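Revisión previa a la demostración por control remoto - celda Tastden, 10 de enero de 2019
Revisa: Bernardo Moreira. Opera: Rosine Besnard.

1. Parada de emergencia al alcance del operador: conforme.
2. Velocidad limitada en modo de enseñanza: conforme.
3. Retardo del mando: 37 ms - conforme.
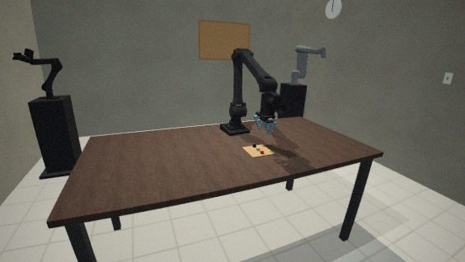
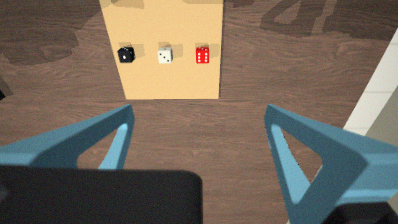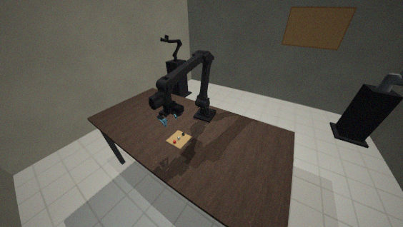
4. Punto de partida de la demostración: conforme con observación. Rosine arranca siempre con los dedos azules abiertos y sin pieza, y pide que conste en la ficha. Falta fijar la altura mínima sobre la mesa.
5. Registro de la trayectoria: pendiente. Repetir en marzo con Pascal Gaillard.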